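Leave the Old Ad Alone

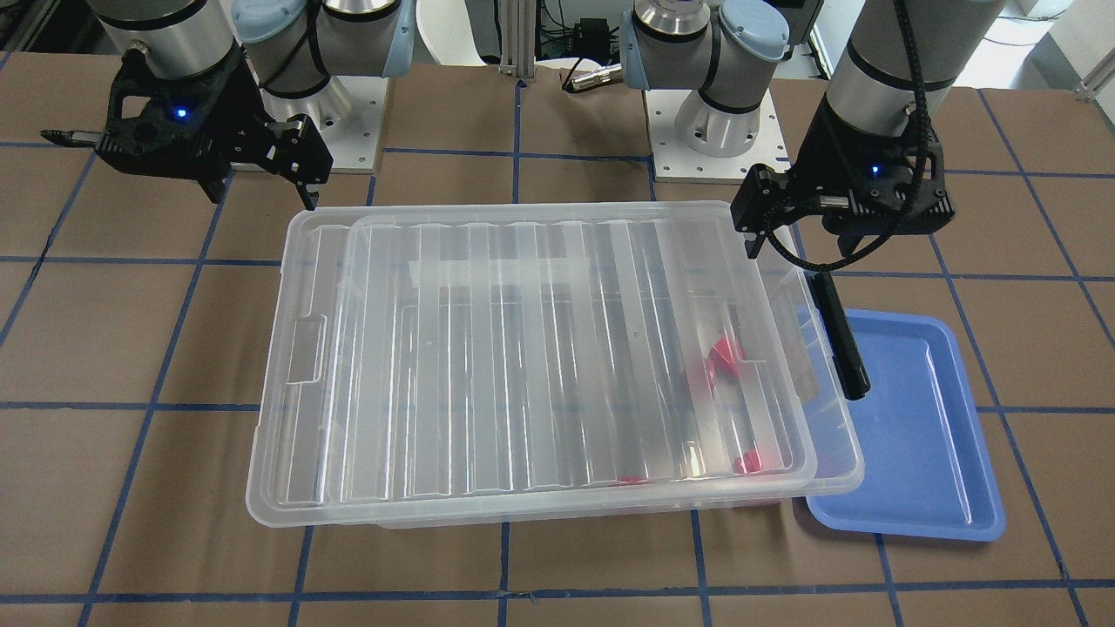
Posted by the planning desk at Tandora | Filed under Opinion | 3 comments

Every spring, usually before the April budgets are even settled, a client calls us up and says the same thing in a slightly embarrassed voice: we're tired of our ad. And I always want to ask (sometimes I do ask, if we've known each other long enough) whether anybody who buys from them has said so.

I understand the feeling, I really do. If you run a business you see your own ad more than any other human being alive. You saw it when it was a sketch, you saw it through 11 rounds of changes, you drove past it on the way to work and you heard it read aloud at the sales meeting. By the time it reaches the public you are already sick of the sight of it. Meanwhile the woman waiting for the bus in Fedau has glanced at it twice, both times while looking for her phone.

We had this conversation with Sterell, who sell mattresses and have done so for 42 years. They had a radio spot with a little four-note tune, a bit corny -- all right, very corny -- and they wanted it gone. They had their eye on something moody with a voiceover and hardly any mention of beds. I argued against it, lost, and we made the moody one, and I'll say this for it, it was lovely to listen to. People in the Wuisan store kept humming the old tune at the salespeople anyway. The tune went back on the air the following year, and I tried hard not to look pleased about it.

Now, I'm not saying an ad should run forever. Prices change, stores move, and a joke that was charming 20 years ago can be painful today. If the thing has stopped bringing people in, by all means take it down and let's start again, and I'll bring the coffee! But that is a question you answer by looking at sales and by talking to customers, and far too often it gets answered by whoever in the building is most bored.

I suspect agencies are more to blame here than clients. We like new work. New work is what we show each other, and it's also what we send invoices for, so you should take it seriously when someone like me tells you to keep your money in your pocket for another year. Telling a client to run the same ad again makes for a very short meeting.

So if you're sitting there with an ad you can't stand anymore, try asking the next few people who come through the door what they remember of it. If they can't remember a thing, call me. If they start humming, give it one more summer and spend the difference on running it more often.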